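Stop grading the demo, grade the person giving it

By Nerys Beddoe
July 23, 2023

Quick one, between sessions. I keep reading that teleoperation is the boring part. Put an operator in a rig, collect the data, let the model sort it out. I think that's backwards and I think we're paying for it.

My case. At Coten we logged 537 demos of one chore in March, tidying trash and clutter. Up to 30 a session. Passed every one that ended with the object where it should be. Trained on the lot. The policy dithered. Hover, drift, hover again, close on air.

So I went back and watched them. Painful. Two operators, two totally different habits. One came straight down over the object and closed. The other crept in from the side, stopped, thought about it, came in again. Both "successful." The robot had learnt the thinking-about-it part beautifully.

Hesitation is data. If your operator is unsure where the fingers are, teh robot will be unsure too, and it has no idea why.

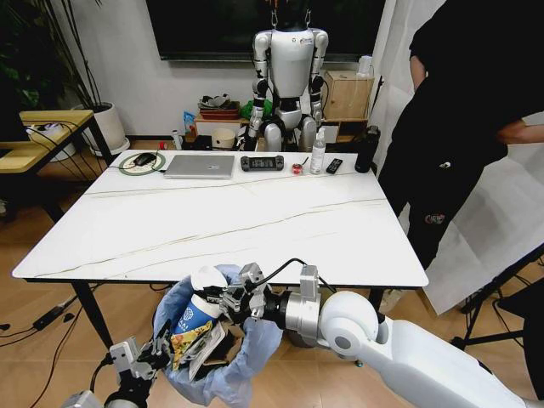
Right gripper over the paper cup, left one down beside the bag.

A cup in a bag is a nasty little task, by the way. The bag moves, the cup tips, the wrist housing gets between you and the thing you want. Easy for a person with a hand. Through a remote setup, with a bit of lag and no feel in the fingertips? Takes practice. Real practice, hours that get thrown away. That's the bit managers hate.

Hand guiding people (I have friends on the Golletti project, hello) will say just grab the arm and move it. Fine for one arm and a drawer. Try it with two arms and a full hand, you run out of you.

What I'd do: make every operator burn 25 practice runs before anything is saved. Agree on the approach first, out loud. Throw out the slow ones even when they work. We kept 16 operator-hours after that cull and the policy was better. Not great. Better.

And pay them properly. It's skilled work, we hire for it like it's data entry.

Back to the rig, Tamayo slot starts in a minute.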